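The Long Way Back to Clinham

When Caroline Kinyua told her agent she wanted to go back to Clinham, he asked her to sleep on it. She had two better offers. One was from a club abroad that would have doubled her wages. The other was from Tirico, the side that had just won the league and wanted a goalkeeper with experience to see them through a European season.

She slept on it and called him on Monday morning with the same answer.

“He thought I was tired,” she says. “I was tired. But I'd been thinking about it for a year by then, and I knew I wasn't going to think of anything new.”

Kinyua is 33 and has played 177 games as a professional. The first 14 of them were for Clinham, when the club was in the second tier and trained on a school field with one working floodlight. She left at 20 for Hostik, won the cup there twice, and became the kind of goalkeeper other goalkeepers talk about. She was never the tallest or the quickest off her line. What coaches mention is her positioning, and the fact that she hardly ever has to make the same save two weeks in a row.

Clinham went up three seasons ago and has been fighting to stay up ever since. Last year the team was safe with one game left. The year before that it came down to goal difference. The club's budget is the smallest in the division, and the ground holds fewer people than the family stand at Hostik.

So the question everyone asked in the summer was a fair one. Why would a goalkeeper with perhaps three good seasons left spend them in the bottom half of the table?

“People want there to be a secret reason,” she says. “My mother lives 20 minutes away. I know the coach. They asked me to play every week and they asked me to help with the younger keepers. I said yes to all of it.”

The Hostik years

Her time at Hostik ended less well than it began. For six seasons she was the first name on the team sheet. Then the club changed coaches, and the new staff wanted a keeper who would play 30 yards from goal and pass like a midfielder. Kinyua worked on it. She stayed after training to hit long passes to an assistant standing on the touchline, and by the spring she was good enough at it to keep her place.

Then came the shoulder. She landed badly in an away game in October, played on until halftime, and did not play again that season. Hostik signed a replacement in the winter window. When Kinyua was fit again she was second choice, and she stayed second choice for most of two years.

She is careful about how she describes that time. She has friends at the club and she got a proper send-off from the supporters. But she admits that sitting on the bench changed her.

“You train all week for a game you know you're not playing in,” she says. “The first few months I was angry and it made me sharp. After that I was just polite. I'd come in, do my work, say well done to everybody, go home. One day I noticed I hadn't been nervous for a whole season. I missed it.”

A smaller club

The first weeks at Clinham were an adjustment. At Hostik there had been a kit room with its own staff and a kitchen that cooked to order. At Clinham the players wash their own training gear, and lunch is whatever has been delivered that morning. The goalkeeping coach also drives the minibus.

Kinyua says none of that bothered her. What she found harder was the amount of work in the games themselves. A keeper at a top club may face two or three real shots in an afternoon. In her second match back, a 2–2 draw with Lema, she was busy from the opening minute and spent most of the last half hour with ten players camped in front of her.

“I couldn't lift my arm on the Sunday,” she says. “I was so happy.”

Lema's equalizer in that game, a low shot through a crowd, was one she thought she should have stopped. She watched it on her phone on the way home and again the next morning, then asked the two academy keepers to sit with her and tell her what she had done wrong. The older of them, who is 17, said her feet were set too early. Kinyua agreed with her. 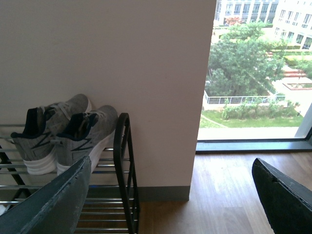

It has become a habit. After every match the three of them go through the goals Clinham has let in, and the teenagers speak first. The head coach sat in once and has since asked the defenders to try the same thing, with mixed results. Center backs, Kinyua says, are much more sensitive.

She is also doing her coaching badges, which takes up two evenings a week. She would like to work with goalkeepers when she finishes, ideally with girls of 12 or 13, the age at which she was first put in goal. Her team's usual keeper had the flu that day and Kinyua was the only one who didn't say no. They lost 5–0 and she asked if she could do it again.

What comes next

Clinham sit ninth of twelve as this issue goes to print, with over half the season still to play. That is higher than most people expected. They have let in fewer goals than three of the teams above them, though they have trouble scoring, and the next month brings away games at both Tirico and Hostik.

Kinyua has thought about the Hostik game, of course. Her old teammates have already sent messages about where they plan to put their penalties. She expects a good reception before kickoff and a rough one after it, when she starts taking her time over goal kicks.

Her contract runs to the end of next season, with the option of one more year if she plays enough matches. She hasn't asked the club what the number is – her agent knows, and she has told him to keep it to himself until the summer.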